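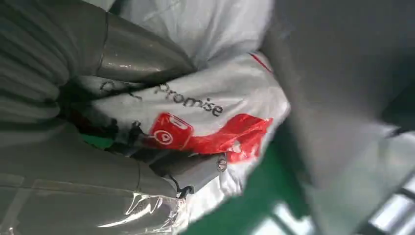

I gave up my car in December and I keep meaning to write about how it's going, so let me finally do that before I forget the bad parts.

The first two weeks were mostly me being late. I'd look up the 32 bus, see it was coming in 13 minutes, decide that was plenty of time to make toast, and then watch it sail past the end of my street. I don't make toast anymore.

Groceries were the thing I was most worried about (I used to do one giant trip a month, like I was stocking a submarine). Now I stop at Kiều on the way home and buy whatever fits in a backpack. I waste so much less lettuce! I also eat a lot more noodles, and I'm fine with that.

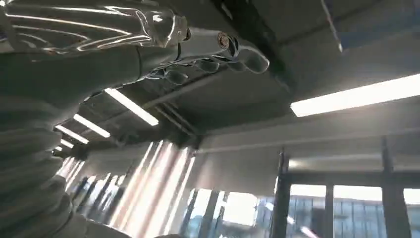

Then there's the bike. I got a used Bikico for $200 from Gwenaël Caron, who threw in a lock and a truly ugly helmet. It rattles going downhill and the third gear is more of a suggestion, but I love it. My legs did not love it at first — there's a hill by the library that I walked up for most of the winter, pretending to check my phone.

I do miss singing in the car. You can't really do that on the bus, and on the bike I don't have the breath. My sister says to try it at the bottom of the hill, where I'm coasting anyway. Maybe once it warms up and I can lose the scarf.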